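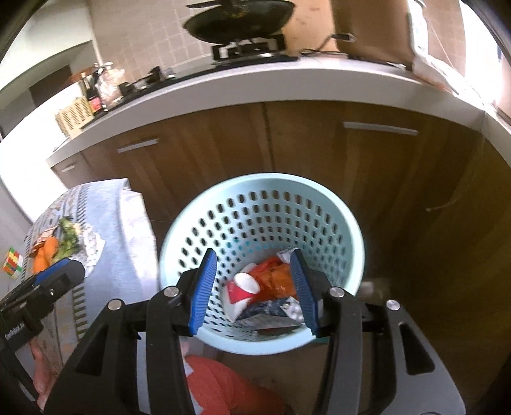
Clarnanmont, November 2022

Back on the paper cups. Anyone who read my June pages knows I had given up on them, and I take it all back, because the pulp that came out of the beater this morning is lovely. Long, pale, springy fiber, and it drains beautifully.

The kitchen wastebasket is the kind of mix we will always be working with: a red and white paper cup on its side, an orange plastic bag bunched up next to it, a bit of printed packaging. Cups go in one crate for me, anything printed carton-like goes in another, plastic goes nowhere near either. Please keep the two crates separate, everyone. I would love to see what the carton stock does by itself, but that is a job for the new year.

**Getting the lining off**

June method was to tear the cups small, soak overnight in cold water and hope. The lining broke up along with the paper and I spent a whole afternoon picking shiny flecks out of the vat with tweezers. Terrible!

New method, from Cremilda Barbosa, who did it this way at the Steswood mill for years. Leave the cups in big pieces. Cut off the rolled rim and the bottom disk (both are glued hard and hold together forever), slit the side and open it flat. Then warm water with a spoonful of washing soda, lid on, and leave it alone until the next day. The film lets go of the board in one floppy sheet, or close to it. You can slide your thumb under a corner and peel. The printed side gives up its color a bit more slowly, and the red is the worst for that. Blue hardly bothered us.

I was so pleased with the first one that I pinned the film up over the sink.

Rinse three times. I tried stopping after two and the water still felt slippery between the fingers, so three it is.

**Beating**

We have the Culen beater running again after the bearing business. It is a noisy little machine but I'm very fond of it. Loaded it light, roll up high to start, and let the stuff circulate until there were no lumps in the trough. Then lowered the roll a hair at a time. Ran 60 minutes in total. Took a jar sample every so often and held it up to the window, and the change in the last stretch was wonderful to watch – from soft clots to an even cloud with no edges anywhere.

For comparison I did a small batch by hand with the mallet on the stone. 3,000 blows, counted out loud, swapping arms. Would I do it again? Possibly not this month. But look at the sheet if you get a chance, it's in the drawer with the June rejects. The fibers are frayed at the ends where the beater tends to chop them, and the paper has a crackle to it that the machine batch doesn't. If we ever do a small edition of something for ourselves, I'd want it on that.

**Forming**

Vat a bit thinner than for cotton. Cup fiber is mostly softwood as far as I can tell, and it clumps if you let it sit, so stir right before every dip, from the bottom up. I kept forgetting and could tell straight away from the cloudy patches.

The small mould behaved. The big one has a sag in the middle of the mesh and every sheet off it comes out thicker there. I restitched two of the ribs with brass wire over lunch and it's better, though still not right. Somebody with more patience than me should take the whole cover off and do it properly.

Deckle: the new cherry one is a dream. Tight at the corners, hardly any pulp creeping under, and it's light enough that my wrists didn't complain.

Couching went badly at first. I had the felts too wet and the first few sheets slid about and wrinkled. Wrung them out, put a folded blanket underneath to make a curve, rolled the mould across in one go, and from then on they dropped off cleanly. The felts from Luik are worth what we paid. They leave a faint twill on the back of the sheet, which I happen to like very much. Cremilda does not. We agreed to differ and she is going to bring in some old interfacing to try in between.

**Pressing and drying**

Four posts through the press, with boards between. Tightened a little, waited, tightened again, until water stopped running off the tray. The pressed sheets can be picked up by one corner now, which I would never have dared with the June lot.

Drying three ways, to see:

- on the window glass, brushed down with the wide soft brush. Smooth face, slight shine, wants to pop off early if the radiator is on.
- between blotters with a weight. Flat and well behaved, slow. Change the blotters in the evening and again in the morning.
- hung on the line in pairs, backs together. Cockled all over, very handsome, no good for printing.

The glass ones are ready already. I tried a few with the dip pen and the ink feathers badly, as you'd expect with no size in it. With a soft pencil they're a joy – just enough tooth. Gelatin next, half a tray only, and I'd like to leave the other half bare for the relief ink.

Color is a warm gray leaning to pink. That will be the red print. I thought I would mind it and I don't at all. A second soak might lift more of it, or a separate pile of plain white cups if we ever collect enough.

**Still to do**

- weigh dry sheets against the cups that went in, I forgot to weigh them this time
- clean the beater trough before it crusts, the scraper is on the hook by the hose
- order brass wire, we're on the last of the spool
- ask Cremilda what she did with rims and bottoms at Steswood
- label the jars! There are two on the sill I can't tell apart, and I think one of them is wheat paste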